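Ferberg Cutlery Tray
Section 3: Filling the tray

Before you start: the tray should already be wiped down and aired (Section 2). If you skipped Section 2, welcome. Go back.

1. Set the tray flat on a table with room beside it for the cutlery. Do not fill it inside the drawer. You will drop a fork behind the drawer, and the fork will stay there until you move house.

2. Put everything that belongs in the tray on the table next to it, forks and chopsticks included. A heap is fine at this stage. 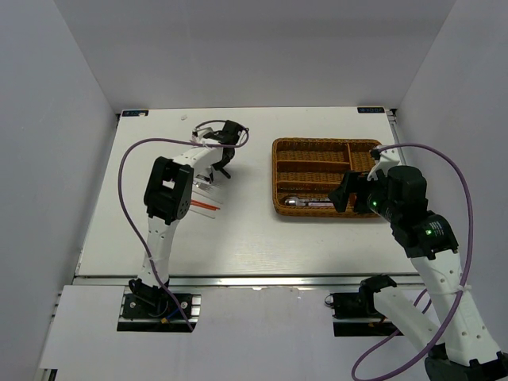
3. Decide which compartment gets what before the first piece goes in. The long compartments take forks, knives and chopsticks. Agree on this with the rest of the household now. In January it will be too late.

Note: Chopsticks go in as pairs, facing the same way. If you end up with an odd one, check the dish rack before blaming the tray.

4. Sort by type first. Sets with two handle colors can be mixed within a compartment or kept apart, as your conscience dictates.
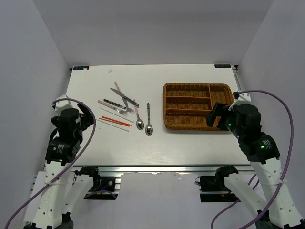

5. Lay knives in with all the blades pointing the same direction, handles toward you.

CAUTION: Do not reach into a heap of cutlery without looking. It contains knives.

6. Nest the spoons bowl to bowl. Stop when they rise above the rim, or the drawer will stop for you.

7. Slide the tray into the drawer and close it slowly. A rattle is normal. A crunch is covered in Section 5.

Spare dividers: order part 1462.
Revised 2022-12-17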